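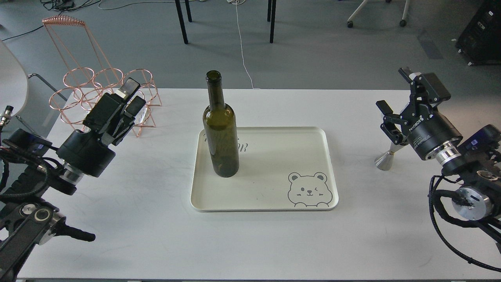 Why are so many wine bottles green?

The colour comes from what's in the glass. Glass is made mostly from melted sand, and sand often has tiny bits of iron in it, which turn it green. Glassmakers can add more colour on purpose, because dark glass keeps out some of the light that can spoil the taste of wine.

I'm a bit mad about bottles, so I could go on about this all day! Grown-ups drink what's inside (it's not for children), but I like the glass. People have been blowing glass into shapes for 2,000 years – with a long pipe and a lot of puff.

So why lay a bottle on its side in a rack? It's all about the cork. Cork comes from the bark of a tree, and if it dries out it shrinks and lets air sneak in. When the bottle lies down, the wine touches the cork and keeps it damp. Clever, eh?
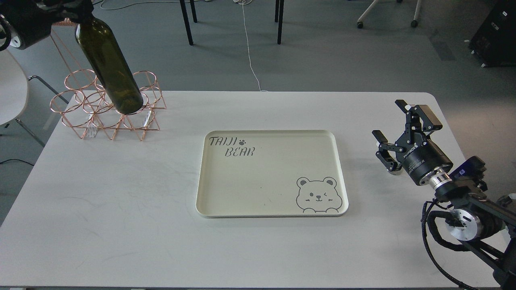 A green bottle on the slant in a copper-coloured wire rack, with the bear tray close by.

A rack like this one has loops, and the loops stop the bottles rolling about. Try it at home with a plastic drinks bottle. Put it on a table and give it a tiny push – off it goes! Now bend some card into a ring, tape it down and rest the bottle in that. Can you make it stay put?

Words by Tzu-hsuan Lau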